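From: Przemysław Górecki
To: grotville-robotics list
Subject: Re: Friday open day — what do we show?

Quick one, typing between meetings, sorry.

On Friday, Dana wrote:
> Has anybody settled the demo order for the open day? Last I heard it
> was Clavmont first, then the kitchen thing in sim. Visitors come in
> groups of 15, if I read the sheet right. Do they get to drive? And
> is the kitchen one going to be on the big screen or on laptops? I
> need to know how many tables to ask for.
> D.

Order: kitchen sim first, Clavmont after. Swapped becuase the Clavmont arm needs a warm-up and I don't want people standing there watching it home its joints. Groups of 15, yes. 4 groups. Kitchen sim on the big screen, one laptop behind it for me. So two tables for us, whatever Kalinowski wants for his poster.

Driving — yes but short. 90 seconds each, then hand over the controller. At the school visit in April we let the first kid go as long as he liked and the line never recovered. Reset is on the left shoulder button, please don't remap it again.

Task for visitors is the microwave door. Open it, let go, done. No dishes, no faucet. I know the faucet looks nicer but it jitters on the new build and I haven't had time.

Still need:
— someone on the door 4 to 5 pm
— HDMI adapter, the long one, whoever took it to Drorketer pls bring back
— spare batteries for controller

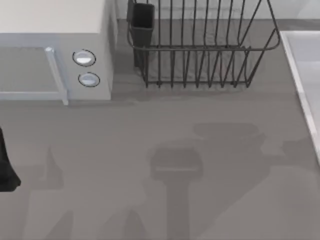
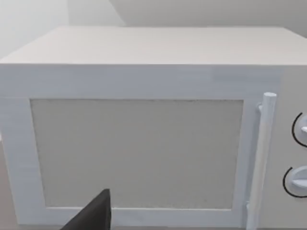 Main thing I want to talk about is what we tell people before they take the controller. Last time we talked way too long and they glazed over. I'd say two sentences, "you're moving the hand, get the door open," then let them try. Point out the handle, it's the tall upright bar next to the knobs, and white on white like that it's easy to miss on the close view if you're at the back of the room. Start everyone on the overhead view and switch to the close one when they get near. If a visitor goes for a knob instead, fine, let them.

If they ask how it learns: 1000 recorded runs, people driving it same as they are. That's the number for the poster too, Kalinowski has an old one on his draft.

Dana can you confirm the tables today? Everybody else, shout if you can't make setup. I'll be in from 9 am, side entrance, front one is locked untill 10.

Przemysław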